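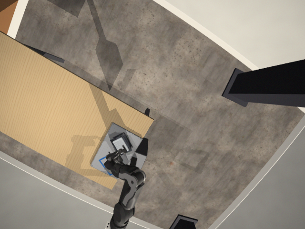
2025-01-30, studio notebook, Hilanwood

Backdrop color for the Bakke family set still not settled. Muchen wants warm gray, I shot test cards on both and the warm one goes pink on skin under the big softbox. The cool one is close to the flat gray of that square plate on the light wood table, and gray over pale wood is more or less the look the mother asked for (dining room, oak floor). So cool gray for now. Ask Gemma before ordering paper.

Softbox at 5 feet, dropped power a stop. Shadow under chin still too hard. Try the white reflector on the floor side tomorrow.

Print
E-mail

White balance: custom off the card, not auto. Auto drifted everytime the baby blanket came in. Final cards are files 2583 to 2594, ignore anything before, wrong lens.

Grivden proofs came back. 11 prints, matte. Blacks are weak in three of them, the hallway portraits mostly. Pentti thinks it's their profile, I think I exported in the wrong space agian. Will resend two on Arum paper and compare side by side by the window.

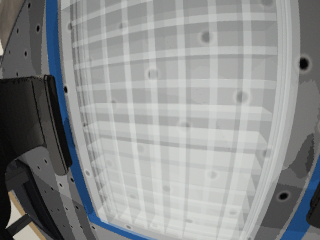 If the Arum ones hold the shadows then we switch for the albums too. Costs more, about 111 for the small box. Halfdan won't love it. Prices on the site haven't moved since September so there's room, maybe.

Album layout: spread 4 too busy, pull the feet closeup and let the grandmother one run full page. Crop tighter on left, lamp cord showing.

Props - wash the cream wrap, the knit one sheds on everything. Headband elastic gone, toss.

To do
call Åsmund re stand, the clamp slips
resend proofs
gray paper, wide roll, check with Gemma first
charge both trigger batteries, one died mid session

Print
E-mail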